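Flilwood workroom notebook
February, morning

Started on the small accessories for the Rondonuwu display. Kartini Ong wants the knitted bags sorted before anything else, so that is what got done. The shelf stuff can wait.

Yarn is the Vimari cotton in cream, with black as the second colour. Worked a swatch on the usual needles, washed it, dried it flat on a towel. It grew more in length than in width. Next one goes down a needle size. Have written the old size on the tag so we don't mix them up again.

Handle cord: the three-strand plait is too thin once there is any weight in the bag. Hung 1000 g from it overnight and it had stretched by morning. Doubled the strands and tried 2000 g, which it held — still a bit of give at the join, so the join is the next problem. 70 cm finished length is right for a shoulder, too long for a hand.

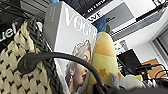 Pattern for the next bag: staying with small black marks on cream, not stripes. Kartini and I went back and forth on spacing. I had them in straight columns and it looked like graph paper. Diagonal rows sit better on the pale yarn, as on the bag beside the VOGUE box, and a chunky charcoal braid is the look to go for with the handle as well. Ours is too neat and too thin next to it. Floats at the back need catching every third stitch or fingers will go through them.

Lining: cut one in the grey cotton, 20 mm seam allowance, came out baggy at the corners. Box the corners next time. Do not stitch the lining to the knit along the bottom, it puckers.

To do
- new swatch, smaller needle
- rewind the charcoal, two cakes
- ask Zisel if they still do the wide tape for the join
- move the plush toys off the cutting table before anyone starts on lining

Afternoon: swatch two cast on, got as far as the second row of marks. Tension fine so far. Left it on the needles with a note of the row.

3 comments · 5 shares

Recent entries
Blocking wires, and where they went
Cord tests, first lot
Dye bath notes, charcoal
Lining offcuts: keep or bin

This site uses cookies to remember your settings. Accept | Manage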